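Bulcombe tree count leaves some questions in the ground

June 30, 2019

BULCOMBE - The Skorside campus says it has planted 3,707 trees since the Canopy Pledge was announced, and a sign at the main gate now carries the number in letters you can read from the bus stop. What the sign does not say is how many of those trees are still alive.

The college released a two-page update on the pledge last week. It lists the plantings by area, thanks the donors and shows a map with green dots. It has no figure for losses. Asked for one, the grounds office said survival would be "reviewed in due course" and that a full inventory had not been scheduled.

There is one number to go on. In January, students in a soil science class walked the slope below the Nutsugah Building, where 851 saplings went in during the first season. Their report, posted on the department's web page, said many of the plastic tubes held dead stems and a fair number held nothing at all. The class did not publish a total, and the college has called the survey informal. It has not offered a formal one in its place.

Money is part of the story. Donors to the pledge pay by the tree, and each gets a certificate with a tree number on it. The college would not say what happens to the certificate when the tree dies, or if a replacement is counted as a new tree. If it is, the number on the sign could keep climbing while the slope looks much the same.

Fomano, the contractor that supplies the saplings and does most of the digging, is paid when the trees go in the ground. Its contract, released after a records request, covers watering for six weeks after planting. After that the work falls to the campus grounds crew, which was already looking after the playing fields and the quad and has not been given any new positions.

The college says the pledge should be judged over decades, and it has a point - young trees do die, even in good hands, and a bad first summer is no proof of a bad plan. But a pledge judged over decades still needs somebody to write down what is there at the start.

Some of the older trees are also missing from the update. Two mature oaks by the east parking lot were taken down to make room for a wider driveway. The college says they were diseased. It has not released the arborist's report, and the trees do not appear anywhere in the pledge figures, which count only what goes in.

The next planting day is set for the fall, on the strip between the library and the creek.

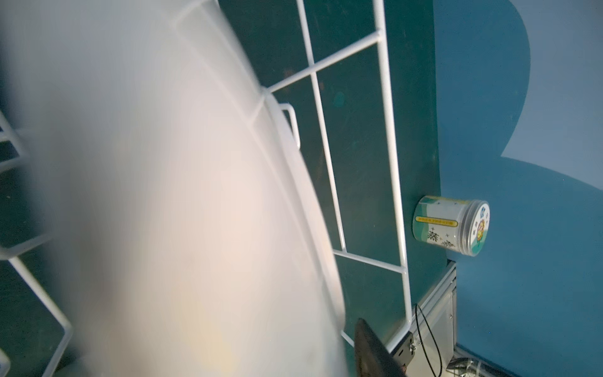
Sign-up forms for the planting day are at the grounds office and the library front desk. The office says gloves and shovels will be provided. Comments on the update can be dropped off in writing at either place, though the college has not said if it will publish them.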